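Week three at the gripper club

January 31, 2021

We have now had three sessions of the robotics club and I said I would write up how it is going, mainly so that people who missed one can catch up.

The project this term is called Lurkosel. The idea is that we collect our own recordings of ordinary hand jobs, such as picking things up, moving them and putting them down again, and then train a small arm to copy them. The arm itself is still in its box at Hunberg and we won't get it until March. Until then everything is done with grippers held in the hand.

I thought this would be the dull half of the project. It has been more work than I expected. You have to move more slowly than feels natural, and you have to keep the thing you are reaching for in view of the camera the whole way. My first batch was mostly unusable. I kept swinging the gripper round to talk to people, so half of the recordings had a long piece of ceiling in them.

We split into two groups for the last session. One group did the recording and the other checked files and wrote labels. After the break we swapped. Labelling is slow, and we argued for a good while over whether a dropped object should count as a failed attempt or be thrown out. For now we keep it and mark it as failed.

By the end we had 738 recordings saved, counting the bad ones. Poduval, which is the name we gave the sorting script, rejects anything shorter than five seconds. It also rejected a few good ones because the clock on one laptop was wrong. That has been fixed, but those files need to be run again and I have put my name down to do it.

A few things for next time. Charge everything the night before, as there are not enough sockets near the tables. Write the session number in the file name, not just your initials. If you borrow the spare gripper, put it back in the Trevska case with the foam the right way up, or the lid will not shut.

I still need two people for labelling. You don't need to know any programming for it, only to be able to sit and watch short clips without drifting off. The notes on how we mark each one are in the shared folder, and I will add the bit about dropped objects tonight.
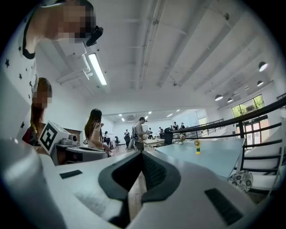
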